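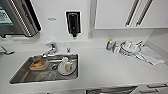
Ticket 1107 – Drestlow wholesale portal, duty calc wrong on sparkling lines
Status: open, then pending, then open again
Opened by: Mihret Yimer (Lestent, shop side)
Assigned: Shewit Dinsa

Mihret: Orders for the Yilma sparkling going through at the still wine rate. Invoice total too low. Noticed when the customs broker bounced the paperwork. Still reds fine. Spirits fine.

Shewit: Can you send order refs? Any mixed cases on them?

Mihret: Refs sent by email. Yes all mixed cases. Single-line orders look ok I think, only checked a couple.

Shewit: Reproduced. Mixed case with a still wine as first line – whole case takes the rate of line one. Put the sparkling first and it overcharges instead. So it's reading the category from the case header and not from the bottles. Was this ok before the May update?

Mihret: Invoices from before look right. Nobody complained anyway.

Shewit: Cleared rate cache, no change. Re-imported the rate table from Grondell, no change. Turned off case grouping on the test store and duty comes out right on every line. Workaround for now: turn off "group mixed cases" under Settings, Checkout. Customers will see seperate bottles in the basket, price is the same.

Mihret: Done. Totals good now. But the pick list prints one page per bottle and the warehouse is not happy. 30 pages for one order this morning. 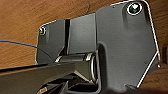 Page 2 of 7

Shewit: Ok that's the label template, different thing. Switch it to "compact" and restart the print service.

Mihret: Compact is grayed out.

Shewit: Needs admin. Bereket Gebremichael has rights on your side.

Bereket: Switched. Printing on one sheet again. Had to restart twice, first time the queue hung with 11 jobs in it.

2022-06-26
Edem Osei (dev): Fix is in for the header lookup. Duty now worked out per bottle, then added up for the case. On test store only. Please run a few mixed orders before we push it live – incl. one with a fortified wine, that category was not in my test data.

Mihret: Ran 10. Nine match the broker's sheet. The fortified one is off by a few cents.

Edem: Rounding. We round per bottle, broker rounds on the total. Will change to match.

Bontu Wolde (accounts): What about the invoices already sent? We need credit notes or top-ups for all of the low ones, and I cant raise them without a list.

Shewit: Export coming, filter is mixed case + sparkling since the May update. Keep grouping OFF until Edem confirms live. Leaving ticket open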